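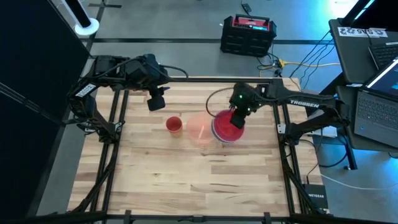

King-fai Tseng told us in the first interview that most people in the Jelton building never finish what they serve themselves, and that the bins behind the kitchen fill up well before closing. His comment became the starting point for our project on portion size and food waste.

Aim

We wanted to find out if smaller dishes lead to less food being thrown away at a shared lunch counter. Our question was limited to one site, the Codach student kitchen, which serves soup, rice and salad at midday.

Method

The kitchen kept its usual menu for the whole trial in February. In the first stage people used the standard dishes. In the second they were given smaller bowls and told they could come back for more. We scraped leftovers into a lined tub and weighed it after each sitting - the peelings from the prep bench were kept separate. Each stage ran for three sittings.

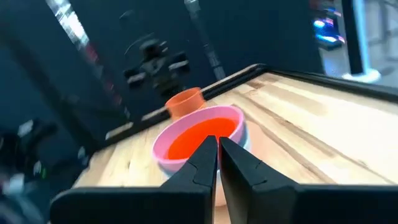 Figure 2. Pink bowl on a light wooden tabletop.

Results

Leftovers fell by 840 grams between the two stages. Rice made up most of the difference. Salad waste hardly changed, and we think the dressing had more to do with that than the dish did. Two people complained about having to line up again.

Limits

Pangilinan and Nalov were our other choices of site, but neither could fit us in before the end of term. One kitchen is a small sample. We also did not record how many people came back for seconds, so we can't say how much was eaten overall. A second trial should record this at the counter, and use the same set of scales throughout.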